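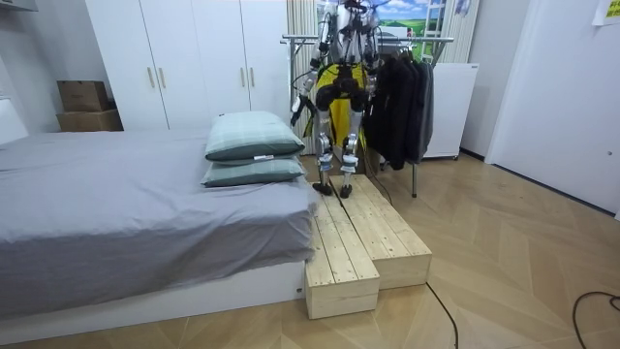

*Up on the step boxes beside the bed.*

Hello again! It's September, the heating has come on for the first time (at six in the morning, thank you, thermostat) and I've finally finished the job I've been moaning about since spring - getting all my notes out of Pivier and into something I can still open in ten years.

If you've not used Pivier, it's one of those note apps with a clever search box. You type a half-remembered question, like "what was that soup with the beans", and it goes off and finds the note even if you never wrote the word soup. I loved it. I put everything in there: recipes, boiler readings, the names of paint colours, a very long list of books I keep meaning to read. Then in the spring they added a summary panel down the right-hand side that you couldn't close, and my old laptop started sounding like a hairdryer every time I opened a shopping list.

So, the export. Pivier will give you a zip file of everything, which is decent of them, but every note comes out named with a long string of letters and the tags are in a separate file. I had 600 notes. My first plan was to rename them by hand while watching telly and I managed 29 before I gave up and went to bed.

My second plan was to get a language model to do it. I've got Tinden on the desktop, which runs a small model on your own machine, so nothing gets sent off anywhere (I'm a bit funny about that, there's medical stuff in there). I asked it to read each note and suggest a short file name. And it was good! Mostly! It called my boiler readings "boiler-readings", which is all I wanted. But it also got bored, or whatever the word is for what these things do, and somewhere past the first 200 it began naming everything after the note before. I ended up with a whole run of files called things like "lentil-bake-2" and "lentil-bake-3", one of which was my car insurance.

The fix was dull. I stopped feeding it a big batch and had it start fresh for every single note, with nothing left over from the last one. Slower, yes. I left it going over lunch and then over the afternoon as well, and went out and cut back the brambles. When I came in the names were fine. I changed maybe a handful that were technically right but not what I'd ever look for - I don't care that a note is a "reflection on seasonal vegetable storage", it's where I put the squash.

Tags were easier. I had 285 of them, which is ridiculous, and lots were the same word with and without a capital letter. I let Tinden propose groups and then argued with it. It wanted to put "allotment" and "exercise" together, and after the brambles I can sort of see its point, but no.

Everything now lives in a plain folder of text files, and I read them in Yeon, a tiny editor with no search cleverness at all. It finds the exact word you type and that's your lot. I thought I'd hate this and for the first week I did. I've lost the bean soup twice. What I've started doing is adding a line at the bottom of each note with the daft words I'm likely to use for it later, so the soup one ends with "beans, that soup, the red one, winter". It takes a few seconds and it works better on me than the clever search ever did.

A couple of people asked after the last post whether I'd tried Hundlow for this. I did have a go. The import is lovely and it kept my dates, which neither of the others managed, but it wanted me to make an account before it would show me my own files and I got huffy and closed it. If you don't mind an account it's probably the easiest way out of Pivier, so don't let me put you off.

Still to do: the pictures. Pivier dumps them all in one folder with no hint of which note they came from, and I've been opening them one by one with a cup of tea, trying to remember why I kept a photo of a drainpipe. If anyone has a script that matches them up by date, please leave it in the comments and I will be very grateful. I'm also after recommendations for backing the whole lot up, ideally something that doesn't have a mascot.

Right, the squash needs moving. More soon x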